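4.2 First jumps and the waiting period

The richest material in our interviews came from the hours before a first tandem jump, and we were delighted by how freely people spoke about them. All 44 novices at the Murstead drop zone kept a short diary. Many wrote more about the drive and the safety talk than about the fall itself. Jucélia Macedo, a baker, filled three pages on the harness check and gave the exit one line: "Then there was only noise, and I loved it."

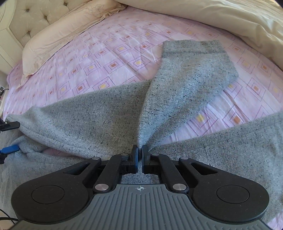
Fear did not fade evenly. It rose at the briefing, dipped during the climb (the view helps a great deal!) and rose again when the door opened. Casville jumpers showed the same double peak, even though their wait on the ground was much shorter. Of the full group, 13 had postponed at least once, and their diaries are wonderful reading: lively, frank, full of bargaining with themselves.

We also found a strong pull toward company. People who arrived alone tended to attach themselves to another first-timer by lunch, and several pairs went on to book a second jump together. Hamish Pryor called his partner "my stranger from the bench." Tsai's idea of borrowed nerve fits these pairs very well, and we return to it in Section 5.
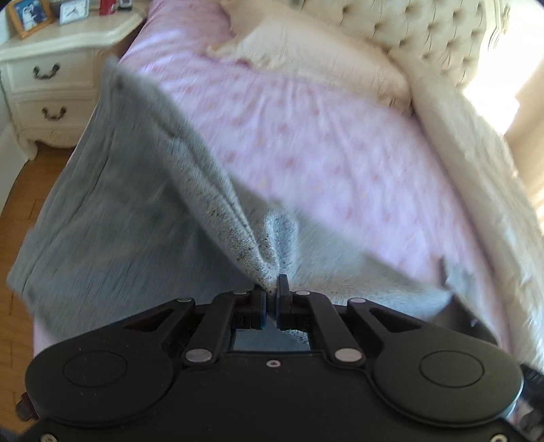 Figure 3. Gray blanket on a bed with a pale pink fitted sheet, held at a fold by a black hand-held gripper.

Sleep the night before was poor for nearly everyone, yet it had no clear link with how much they enjoyed the jump. Zdenka Omerović slept two hours and rated her day the highest of anyone at Murstead.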